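Joining a climate group online when you have no background

Our town library is showing a documentary on sea level rise in January, with an online discussion run by a group called Skesance. You have to join their community to post. I have no science training. Is it worth signing up, or will I be lost? Also, do they send a lot of email?

Nabil Issa

Posted by Iida Sjöberg
I joined last year after a film night in Vernau. You will be fine. Most of the threads are ordinary people asking about insulation, buses, food waste and so on. Read for a week before you post and use the search box, as the same topics come up often.
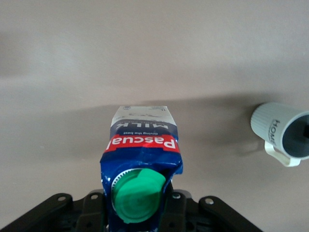

On email, the default setting sends you every reply in every thread you open. I had 200 messages before I found the switch. Go to Settings, then Notices, and pick the weekly digest - it comes as one message and you can skip it.

For the live discussion, send your query ahead of time. They only take 6 from the audience and the short ones get picked. The limit is 600 characters.

Posted by Bataineh
its ok but the live video froze for me twice. the recording goes up later the same evening so you can just watch that. never got the digest to work on my phone, had to use a computer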